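What Is a Share, and Why Do Grown-Ups Groan About Them?

Suppose you want to open a biscuit factory. Ovens cost a great deal, and you have 6 pounds and a button. What you need is other people's money, and they will want something for it.

So you cut your company into equal bits called shares. You don't cut up the ovens. A share is a promise, written down, that says the holder owns a small part of the business, crumbs and all.

Take Undberg Biscuits, of Worley. It is split into 3,720 shares. If you own one, you own a very thin slice of Undberg. This does not mean you may walk in and eat the stock.

What do you get, then? Two things, if you're lucky.

The first is a dividend. When Undberg has made a profit, it can hand some of it out, so much for each share. Last February it paid 5 pence a share. Try not to spend it all at once.
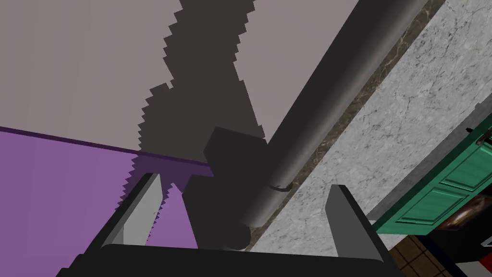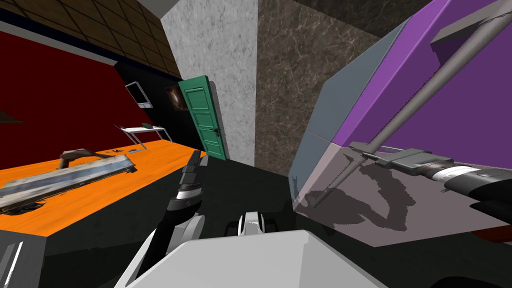
Two computer-made pictures, each with a robot's gripper in it.

The second is a rise in price. If lots of people decide that Undberg is going to sell mountains of biscuits, they'll want its shares, and the price goes up. You could then sell yours for more than you paid. If people decide that its rival, Bangera, makes a better custard cream, the price goes down, and you'll hear the groaning from upstairs.

Shares are bought and sold on a stock market. It used to be a big room full of shouting. These days computers do most of the work and the shouting is done at home.

Is it a good idea to own shares in just one company? Most careful people spread their money over several. If you have shares in 8 companies and one goes bust, you are cross. If you only had that one, you are very cross indeed.

Words to know

Share: a small part of a company.
Dividend: profit paid out to the owners.
Profit: what's left when all the bills are paid. Sometimes this is nothing.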